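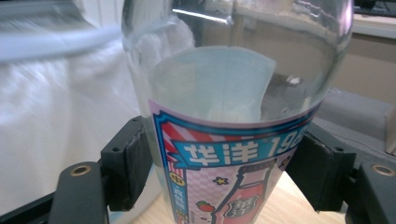
Booker Blackwood wrote after the last edition to complain that the filter had made no difference to the taste of the water, and that the manual had promised it would. The old manual did promise that. This section has been rewritten and makes fewer promises.

Section 4. Fitting the Astus under-sink filter

4.1 Before you start

The box says the job takes 10 minutes. Allow 30, and longer if the shutoff valve under your sink has not been turned in years. The box also says "no tools required." You will want an adjustable wrench, a towel and a flashlight.

Check what is in your water before you spend money on cartridges. Ask your supplier for the latest report, or have a sample tested if you are on a well. The Astus cartridge is a carbon block. It reduces chlorine taste and smell. It does not soften water, and it will not stop white scale in the kettle, whatever the person in the store told you.

Caution: Do not use this filter on water that is unsafe to drink. Carbon is not a disinfectant.

4.2 Mounting the head

1. Clear out the cabinet and put the towel down.

2. Close the cold shutoff valve and open the kitchen faucet until the flow stops. If it keeps dripping, the valve is not closing fully. Close the main valve before going on.

3. Hold the mounting bracket against the cabinet wall and mark the screw holes. Leave a clear hand's width below the cartridge, or you will not be able to twist it out later. The paper template supplied with older kits is slightly too short. Throw it away.

4. Screw the bracket to the wall and hang the filter head on it with the arrow pointing toward the faucet.

Note: The adhesive pad is sold as an alternative to screws. We have seen it hold, and we have seen it let go overnight. Use the screws.

4.3 Connecting the hoses

5. Unscrew the cold supply hose from the shutoff valve and fit the tee in its place. Hand-tight, then a quarter turn with the wrench.

6. Push the inlet tube into the tee until it stops, then pull back on it. If it slides out, cut the end square and try again. Scissors crush the tube — use a sharp blade.

7. Push the outlet tube into the filter head and run it to the filter faucet.

8. Insert the cartridge and twist it until it clicks. The click is faint. Look for the two marks lining up and don't trust your ears.
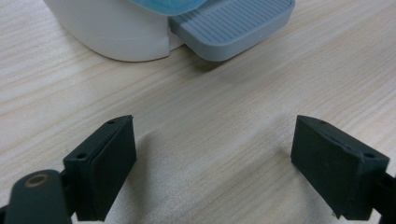 Do I really need to flush a new cartridge if the water already looks clear?
Flush it anyway. Fine carbon dust can be too light to see in a glass, and the first water through also carries trapped air.

4.4 Flushing and checking for leaks

9. Open the shutoff valve slowly and run the filter faucet for 10 minutes. Gray water at first is normal.

10. Wipe every joint dry, wait 30 minutes, then press a paper tissue against each one. A damp spot means a leak, even a small one.

4.5 Replacing the cartridge

The reminder light is a timer. It knows nothing about your water. Change the cartridge every 3 months in a busy household, and sooner if the chlorine smell comes back. Write the date on the new one in marker.

Cartridges sold as "Tumilari compatible" fit the bracket but do not seal in the Astus head. Do not force them.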